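Protokoll der Sitzung des Mieterbeirats Mallamis

Dienstag, Beginn 19:10 Uhr, Gemeinschaftsküche im Erdgeschoss
Sitzungsleitung: Tibor Bozsik
Protokoll: Irfan Ngau

TOP 1: Protokoll der letzten Sitzung

Genehmigt. Der Protokollant weist darauf hin, dass die damals unter TOP 4 zugesagten Unterlagen bis heute nicht vorliegen. Die Zusage stand im Protokoll, genützt hat das wenig.

TOP 2: Neue Heizkostenabrechnung durch die Firma Clorlow

Die Hausverwaltung Jakus will die Ablesung ab April an Clorlow vergeben. Künftig soll per Funk abgelesen werden, monatlich und ohne Termin in der Wohnung. Herr Bozsik fasst das Angebot zusammen: Umrüstung 3000 Euro für das Vorderhaus, Hinterhaus noch nicht kalkuliert. Versprochen wird eine »spürbare Entlastung« der Mietparteien. Auf Nachfrage konnte die Verwaltung nicht sagen, woran man die Entlastung auf der Abrechnung erkennen soll.

Aus der Runde kommt der Einwand, dass die alten Verdunster zwar ungenau seien, die strittigen Beträge der letzten Abrechnung aber aus der Verteilung der Grundkosten stammten. Daran ändert ein Funkzähler nichts. Herr Ngau sieht das ebenso und hält die Umrüstung vor allem für ein gutes Geschäft für Clorlow. Herr Bozsik will das so nicht stehen lassen, kann aber auch keine Vergleichszahlen nennen. 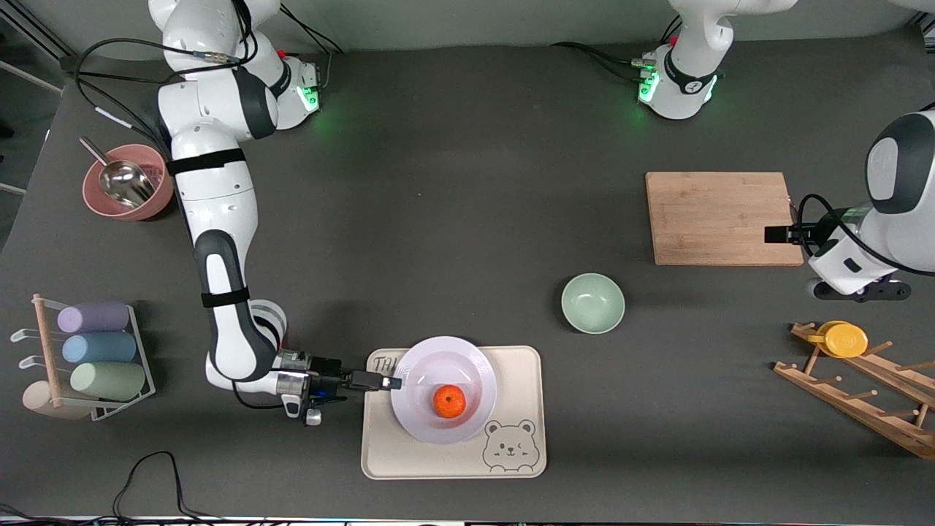
Offen ist außerdem die Laufzeit. Im Entwurf steht eine Bindung von 4 Jahren mit stillschweigender Verlängerung, im Begleitschreiben ist von »flexibler Kündigung« die Rede. Beides zusammen kann nicht stimmen. Die Verwaltung wird um schriftliche Klärung gebeten, telefonische Auskünfte nimmt der Beirat in dieser Sache nicht mehr entgegen.

Beschluss: Der Beirat empfiehlt, vorerst nicht zu unterschreiben. Angenommen bei 2 Enthaltungen.

TOP 3: Hoftor

Das Tor schließt weiterhin nicht. Die Schlosserei Mak war im Haus und hat laut Aushang den Schließer »eingestellt«. Am Abend desselben Tages stand das Tor wieder offen. Die Rechnung soll erst weitergegeben werden, wenn das Tor eine Woche lang von selbst zufällt. Herr Bozsik teilt das der Firma mit.

TOP 4: Verschiedenes

Der Wunsch nach weiteren Fahrradbügeln wird zum wiederholten Mal vorgetragen. Jakus »prüft«. Der Beirat nimmt das zur Kenntnis.

Im Keller des Hinterhauses ist das Licht im mittleren Gang ausgefallen. Meldung an die Verwaltung durch Herrn Ngau, diesmal mit Bitte um Eingangsbestätigung.

Ende der Sitzung: 20:40 Uhr. Der nächste Termin wird ausgehängt, sobald die Antwort zur Laufzeit vorliegt.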